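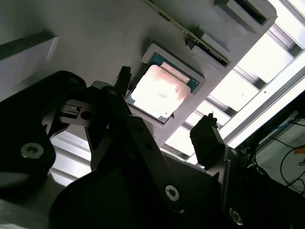 Figure 3. Wrist camera view with the fingers open on either side of the processor pocket. The green board held by the white latch lies just beyond the pocket.

4.2 The Processor Handling Task

The second half of the course was given over to a single task, in which each student team programmed the arm to pick up a computer processor, carry it a short distance, and place it in a square pocket. The task was chosen by the teaching staff at Peltlow after the first offering of the course, when the block stacking assignment proved too easy to separate careful work from lucky work. A processor is thin and nearly flat, and it must enter the pocket squarely. Small errors in the wrist angle, which go unnoticed with a wooden block, show up at once.

Figure 3 gives the view on which the teams based most of their decisions. The processor lies slightly below the raised white rim of the pocket, so that the rim can be used as a reference for height as well as for position. The heat spreader is the brightest part in this region of the view, and several teams began by searching for a bright square. The method worked well in the morning sessions and poorly later in the day. Patches of thermal paste residue, such as the pinkish-red smear in Figure 3, also changed the apparent outline of the heat spreader. Two teams moved to the thin line between the metal and the green substrate as their main feature and kept it for the remainder of the term.

The tilt of the camera relative to the fixture caused more difficulty than the staff had expected. In the wrist view the pocket appears on a diagonal, and students who wrote their first corrections in image coordinates found that a command meant to move the fingers sideways also moved them toward the rim. Mahlet Araya, who led the laboratory sessions, introduced a short paper exercise in which each team drew the pocket as the camera saw it and marked the directions of travel by hand. The exercise was moved to the first session of the task in the following term and is described in Appendix B.

4.3 Participants and Schedule

The course enrolled 11 students, all in the second year of the technical program. They worked in teams of two or three, and team membership did not change during the task. No student had used a robot arm before the course, although several had taken part in the Trinulitz student competition in its wheeled vehicle class. Each team was given the same starter code, named Eren after the earlier course project from which it was adapted. Eren provides basic motion commands, access to the camera image, and a log of every attempt. It does not provide a grasping routine, and the teams were required to write their own.

Bench time was assigned in blocks of 30 minutes. A block began with a check of the finger opening and ended with the upload of the log file. Teams that did not upload a log were asked to repeat the block, a rule that was applied on three occasions. Thilini Barua and Güven Ateş shared supervision of the bench and recorded written notes for each block, including any attempt stopped by hand.

4.4 Grasping and Transfer

The assignment divided the motion into an approach, a grasp, a transfer, and a placement. Teams were free to choose the order in which they worked on these parts. Most began with the placement, placing the processor between the fingers by hand, and returned to the grasp only when the placement was reasonably dependable. The staff had recommended the opposite order in the handout. On review, the student order appears to have been the better one, and the handout has been revised.

During the transfer the processor is carried by its sides. The contact area is small, and the fingers must close far enough to hold the part without tilting it. The teams treated finger closure in different ways. One team closed to a fixed width. Another closed in small steps and compared the camera image after each step, stopping when the edge of the heat spreader no longer moved between images. The stepped method was slower, and the team that used it reported the fewest dropped parts in the written notes.

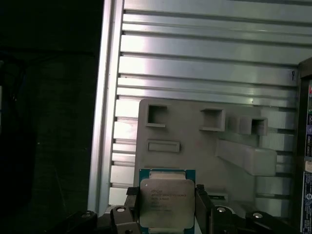 Figure 4. Processor held between the two gripper fingers in front of the gray plastic bracket, with the ribbed aluminum panel behind.

Figure 4 is typical of the images used to judge whether a grasp was level. Students were asked to compare the line of the heat spreader with the ribs of the aluminum panel in the background. The ribs were not intended as a measuring aid. Jinlong Gu proposed the comparison in a team report, and it was adopted by the other teams within the same week. A limit of the method is that the ribs and the processor are at different distances from the camera, so that the comparison is useful only for rotation in the image plane. It gives little warning of a part that is pitched forward.

The printed text on the heat spreader was considered as a means of finding the orientation of the part. In images such as Figure 4 the text shows as several short dark lines and can be read only in part. One team attempted to match the pattern of the lines without reading them. The attempt was set aside when the pattern could not be found under strong reflections, and the team returned to the corners of the heat spreader.

4.5 Data Retained for Analysis

The logs contain 1754 attempts across all teams. An attempt was excluded if the log was incomplete, if the arm was stopped by hand before the fingers closed, or if the supervisor's notes and the log disagreed about the result. After these exclusions, 1583 attempts were retained. Dilek Dağdelen carried out the first pass of the exclusion procedure, and a second reader repeated it without access to her decisions. Cases on which the two readers differed were settled by discussion.

Retained attempts were grouped by team and by block. Blocks run at the Gornport open session in July were kept in the data set, although visitors were present and the lighting differed from that of the regular laboratory. They are marked separately in the tables of Section 5 so that readers may leave them out.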